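本站使用 Cookie 以保持登录状态并统计访问量。继续浏览即表示同意。 [接受] [设置]

薪酬与职级 > 硬件维修类岗位

整机维修技术员转正定薪,基本工资和计件怎么拆才合理?

提问:Darcy Treloar 2016年1月2日
浏览 1149 分享 2

目前在 Futach 做台式机整机维修,试用期2月结束。人事给了两种定薪方案,须在转正前书面确认:

方案A:固定月薪,职级定在技术员二级,加班按基数另算,无计件。
方案B:基本工资为方案A的七成,其余按完工工单计件,返修单不计。

我过去半年完工326单,其中换主板、换CPU插座一类的重工单158单,其余为清灰、换内存、重装系统。方案B的计件单价不区分工单类型。按现有单量测算,两者税前总额接近,B略高。想请教:
一、加班费和社保基数在两种方案下分别按什么算?
二、单价不分类型,是否可以要求改?

回答 1

B。多劳多得,手快就选B。我们店都是计件,没人拿固定的。

回答 2(提问者采纳)
Theerawat Chuensuk

先看基数,再看总额。

1. 加班费基数以合同约定为准。方案B若把“基本工资”写成唯一基数,加班小时单价会比A低三成。计件岗位的加班应当在定额完成后按计件单价上浮计算,前提是合同里写了定额。没有定额条款,事后很难主张。

2. 社保缴费基数原则上按上年度月平均工资性收入核定,计件部分应计入。新入职人员首年一般按起薪月的工资申报,有的单位只报基本工资那一块。转正前让人事书面说明申报口径。

3. 你的重工单占比接近一半。单价不分类型时,收入取决于派单。派单权在主管手里,你测算用的单量就不稳定。我在 Bratport 时用的是工时系数:清灰记1,换内存记1,换主板记3.5,月底按系数合计乘单价。可以照这个思路提,先要求把重工单单列。

4. 返修单不计,须限定责任范围。配件本身不良引起的返修应当照计,否则 Rungrueang 那类批次质量波动大的电源会直接吃掉你的收入。

5. 比较两个方案时不要用半年平均,用单量最低的那个月。淡季B若低于A一成以上,且没有保底,选A。

另外,技术员二级对应的调薪周期也要问。A方案如果两年才评一次级,前面的结论要重算。

回答 3

补充一点,楼上第2条各地执行不一样,以当地社保经办机构答复为准。我在 Fometti 签的是基本工资加计件加保底,保底等于同级固定月薪的九成,可以拿这个结构去谈。年终奖按哪个数算也要写清楚,我们是按基本工资,吃过亏。病假工资同理。

评论 2 | 收藏 | 分享

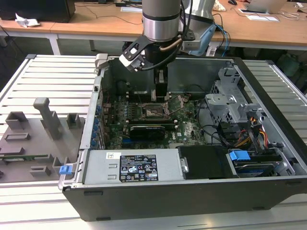 配图:侧放打开的台式机机箱,主板CPU插座的金属扣具处于抬起状态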